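**2021年4月6日，铺床机械臂试用，边用边写，长，慢慢刷**

开个串。之前发过一条说我租了台机械臂回来铺床单，评论区炸了，私信也一堆，问贵不贵的、问好不好用的、问我是不是疯了的都有。统一在这儿回，省得一个一个打字。

---

先交代背景，老粉可以跳。我在湖边开民宿，店名Bronel，房间不多，床倒是都挺大（当初贪气派，现在天天后悔）。铺床这活儿主要是我和我表妹干，旺季再叫人来帮忙。我腰不行，表妹的腰也快了。

---

2月淡季闲得慌，刷到一家叫Mac Mathúna的代理商在招试用客户，产品叫Coltano，一套单臂的布草整理套件：一条机械臂、一个夹爪、一个能推着走的底座，再加一个平板上用的软件，软件单独有名字，叫Pruner。我第一反应是修枝剪，问了客服，客服说很多人都这么问。

---

价钱直接说，别再私信了：试用期31天，租金3,000块，运费和上门安装另收1,052。押金退不退、怎么退合同里写得挺细，我看了两遍，没看出坑。要是有懂合同的朋友愿意帮我再看一眼，请你喝茶。

---

先说它能干什么。宣传页上写得很克制，这点我给好评：把床笠铺好之后的表面抹平、拉角、压边。注意是“铺好之后”。把床笠从柜子里拿出来、抖开、套上四个角，这一套还是人来。我当时没仔细看，满脑子都是它自己从布草间滚进来把床铺好然后滚出去的画面，开箱那天被表妹笑了一下午。

---

安装的师傅来了大半天。底座要靠床边放，高度要调，调完还要让它“认床”，就是拿着夹爪在床垫四边各点一下，Pruner里会出来一个框。我家有一间房的床垫边角磨圆了，那个框怎么点都歪，最后师傅说先换一间。行吧，换。

---

说说Pruner这个软件。好的地方：字大，按钮大，戴着橡胶手套也能点，表妹看一遍就会。不好的地方：中文翻译非常神奇。“抚平”翻成“安抚”，“开始安抚”，“安抚完成”，“安抚失败，请重试”。我们现在店里管铺床就叫安抚，谁去安抚一下二楼那间。

---

另外它每次开机都要让你选床品颜色，浅色、深色、花纹。我问为什么，客服说跟识别褶皱有关。花纹的我试过，碎花那套，它对着一朵花较了半天劲，以为那是个褶子。从那天起试用的房间一律纯色，碎花先收起来了。

---

今天上午拿大床房试的，灰色床笠那套。这间床贴墙，平时是我最烦的一间，人要跪到床上去够里侧。 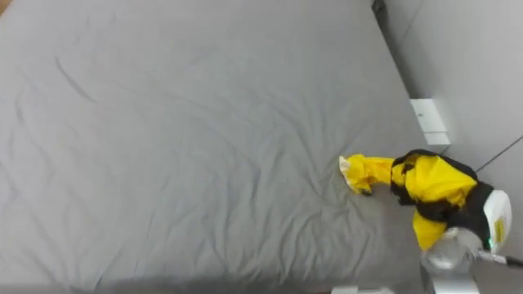
先说我最关心的事：值不值得替掉人手。我的标准很简单，它弄完我还要不要再上手，要，那就等于没省。床笠上半边和靠左那一片基本绷住了，我这种挑剔的人也没话讲；中间往下还是一道道浅褶子，夹爪跟前那一块皱得最密。这种程度客人可能不在意，我在意，我拍房源照片的时候更在意。所以到这一步我的打分是及格，离“我可以坐下喝口水”还差一截。

---

有人肯定要问那个黄色的东西，是套在臂上的护套，亮黄亮黄的，松松垮垮挂在上面。我一开始嫌丑，跟我们店的风格完全不搭（我们店是那种很装的灰白色系）。后来想想这东西在房间里干活，显眼点也好，我端着一摞枕套进门的时候起码一眼能看见它在哪儿。

---

护套能拆下来洗，说明书讲了，我还没洗过。拆的时候要把绑带一条条松开，再顺着臂往下褪，跟给一个不配合的小孩脱羽绒服一样。装回去更难。表妹装了一回，说下次轮到我。

---

夹爪是我觉得做得最用心的部分。头子颜色很浅，偏米白，压在深一点的布上很容易看清落点在哪里。我拿手指摸过，没有毛刺，不挂丝。我最怕的就是挂丝，床笠被指甲勾一下都心疼半天，用到现在还没发现被它勾坏的，这条先记个优点，后面有变化我再来改口。

---

力度可以调，三档，轻、中、重，软件里翻成“温柔、普通、严肃”。温柔档基本是在摸床，摸完跟没摸一样。严肃档会把床笠往一边带，带着带着对面的角就松了，我还得绕过去重新套。普通档最实用，建议后来的人直接从普通档开始，别像我一样从温柔档浪费一早上。

---

速度。我知道你们都在等这个。我拿手机计过时，普通档，大床，从点开始到它说“安抚完成”，10分钟。我自己铺同一张床要多久我不想说，比它快很多就是了。但是！这段时间我可以去刷马桶、换垃圾袋、补洗漱用品。表妹的原话是：它铺它的，我们干我们的，慢就慢呗。我觉得她说得对，但我还是急，我就是这种站在微波炉前面等的人。

---

声音比我想的小。隔壁房有客人午睡也没来投诉。推底座的时候轮子过门槛会咯噔一下，那一下比它干活的声音大多了。我家老房子门槛高，每次都要两个人抬一抬。如果你家是平地，这条当我没说。

---

线。我要骂一下线。机器要插电，我们那几间房的插座位置都是当年装修队随手定的，有的在床头柜后面，有的低到要趴地上找。每换一间房就要重新想一遍线从哪儿走，走地上怕绊人，走床上又碍事。我跟Mac Mathúna提过能不能出电池版，对方回复“已记录”。做生意的都懂“已记录”是什么意思。

---

售后倒是真的好，必须点名表扬一位，Tanveer Gilani，负责我们这片的技术支持。我晚饭时间给他发消息说它卡在“安抚失败”出不来，他马上视频过来，让我把镜头对着床，看了一会儿问我：床笠是不是反着套的？

是反着套的。

长边短边弄反了，绷不上，它怎么抹都抹不平。他特别客气，说这种情况挺常见的。我谢谢他给我留面子。

---

后来又跟他聊了贴墙床的事。我问底座放外侧，它够不够得着最里面那条边。他说要看床有多宽，太宽的床就得分两次，底座挪个位置再来一遍。我说那我挪一次底座的力气都够我自己铺完了。他想了想，说确实。我喜欢这种不硬卖的人。

---

他教了我一招，试下来有用，分享给同样在试用的朋友：套床笠的时候先套贴墙那一侧的两个角，再套外侧，把多余的布都赶到外面来，机器站在外侧正好够得着。顺序反过来的话褶子会堆在里面，它够不着，你也够不着。

---

还有一个小窍门是我自己琢磨的，不保证科学。床笠从烘干机出来别叠太久，叠出印子的那种折痕它基本抹不掉，来回抹好几遍还是有。它抹的是布没铺开的那种皱，死折痕要靠熨斗或者喷点水。我现在在布草间放了个喷壶，人先喷一遍，等干了再开机器。喷完马上开会不会有问题我没试，也不敢试，那可是别人家的设备。

---

安全方面。底座旁边有个急停按钮，红的，我第一天就让所有人都按了一遍，按完要在软件里重新确认才能动。规定是它干活的时候人不要上床、不要把手伸进去。大人好办，我们店里那只猫不好办。猫叫团团，最喜欢刚铺好的床。现在开机前的流程第一条就是：找猫，关门。

---

回几个评论区的问题。

问能不能套被套的：不能，想都别想。被套我自己都经常把头钻进去出不来。

问能不能铺榻榻米的：没试，底座高度调不到那么低，估计悬。

问能不能家用的：你家一张床，求求你自己铺。

---

问客人什么反应的：有个带小孩的家庭提前到了，房间还没弄完，小孩扒着门框看得入迷，死活不肯去湖边。他爸问我能不能加钱多看一会儿。我没收，但我脑子里那个算盘确实响了一下。

也有位阿姨皱着眉头问我是不是以后不请人了。我跟她讲了实话，套床笠、套被子、收拾卫生间全都还是人，机器只管抹那一下。阿姨说那你花这个钱干嘛。我一时答不上来，这串有一半算是写给她的。

---

那花这个钱干嘛呢？我说说我自己的账。铺床最伤腰的就是弯着腰伸长手去抹平那几下，尤其大床。套角虽然也累，但套角是站着绕着走，还能喘口气。这段时间我晚上贴膏药的次数少了，这个是真的，我妈都看出来了。至于少贴几片膏药值不值这个租金，每家算法不一样，你别抄我的答案。

---

讲几个我希望改的地方，也发给他们了：

- 翻译。找个中国人看一遍吧，我可以免费看，我愿意。
- 能不能记住每间房的床。现在换一间就要重新认一遍，四条边点来点去，烦死了。
- 收工提示音换一个。现在这个跟我家洗衣机的一模一样，我好几次跑去阳台开洗衣机，里面空的。
- 护套出个灰色的。显眼归显眼，我还是想要灰色的，让我选一下嘛。

---

对比一下别家？有朋友让我测另外两个牌子，一个没回我邮件，一个要我整层楼重新走线。那就先不测了。我这就是一个开店的人的使用感受，不专业，也没拿广告费，租金是我自己付的，付款截图懒得贴，爱信不信。

---

续不续租还没想好。表妹投续租，理由是她现在有时间跟客人聊天了，评价里夸她的变多了（她把夸她的那条念给我听了很多遍）。我还在犹豫，主要卡在贴墙那几间房。要么换床的摆法，把床拉出来两边都能走人，可那样房间就显小；要么这几间继续人工，机器只跑另外几间。

---

Tanveer说下次上门的时候帮我把贴墙那间的底座位置重新量一遍，看看能不能往床尾挪一点，让中间往下那片能多抹几下。要是有效果我就在这串下面接着更，没效果我也更，骂着更。

---

先到这儿，前台有人按铃了。想看哪间房、哪种床品的测试在下面留言，碎花的别点，碎花的我真的不想再来一遍。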